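Corari Grasp Planner

Corari is planning software for robot arms that handle everyday things: bottles, cups, tubs, boxes, the stuff that fills kitchens and packing benches. You tell it what should end up where, it looks at the table through your camera, and it works out how to hold the object and how to get the arm there without knocking anything over. It runs on an ordinary workstation and talks to the arm over the network cable you already have.

We started writing it at Skoltus because we were tired of teaching positions by hand. Move a cup by the width of a finger and the whole taught sequence was wrong again! Corari plans afresh every time, from what the camera sees at that moment, and once you get used to that it's very hard to go back.

What it does

Finds objects on plain and cluttered tables. The perception part, Harms, comes with 400 everyday shapes ready to use, and you can add your own by turning an object slowly in front of the camera. Tapered things like paper cups used to be a real headache for us (the rim and the base disagree about where the middle is) and we're very pleased with how the current version handles them.

Plans around neighbours. Each object on the table gets a safety margin, and the margin can be different at the rim and at the foot. That matters when two cups stand almost touching and you want to go to one and leave the other alone.

Keeps track of what's in the gripper. A held bottle makes the arm longer, and Corari plans for the arm and the bottle together. The lowest point of whatever you're holding is always worked out, so you can write "bring the base over the rim" in a task file and it means just that.

Knows about cables. You can give the planner a rough path for any cable that runs on the outside of the arm, and it will steer clear of wrist turns that would pull it tight. This one was asked for more than anything else on our list.

Replays and compares. Every run is stored with its camera view, planned path and joint readings. Scrub through it, stop anywhere, and see which margin the planner was working against at that instant. It's the part of the program we use most ourselves – and the part we show people first.

On the table

Bottle and cup work is our favourite test, since the tolerances are small and the objects are so ordinary. The yellow bottle hangs straight down from the blue gripper, with its base just above and slightly behind the left rim of the yellow-green cup. The grey cup next to it is the neighbour the planner has to respect, and the strips of red and blue tape are markers on the tabletop.

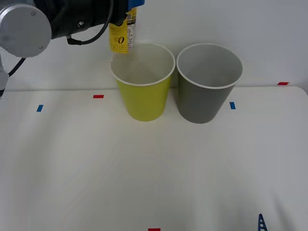
What you need

A six or seven joint arm with a position interface
One fixed camera with a view of the whole work area (2 if your arm blocks a lot of the table)
A workstation with 60 GB of free disk space, more if you keep long replays
A flat, evenly lit surface, with light colours working best

Setting up

Install the package, start the service and open port 2302 to the arm controller. The setup pages take you through camera placement and then ask the arm to visit a set of points over the table. Keep the table clear for that part. After that, put down one object you know well, let Harms find it, and try a plain pick and place at low speed before anything cleverer.

Task files are plain text. If you've written any kind of script before you'll be fine, and the package has a folder of small ones to copy from.

Works with Climness

If you already use Climness for logging, Corari can write its runs straight into the same store. Switch it on under Settings, Storage. Older runs stay where they are and can be brought across later from the same page.

The current version came out in June. Release notes and the full manual are in the Downloads section.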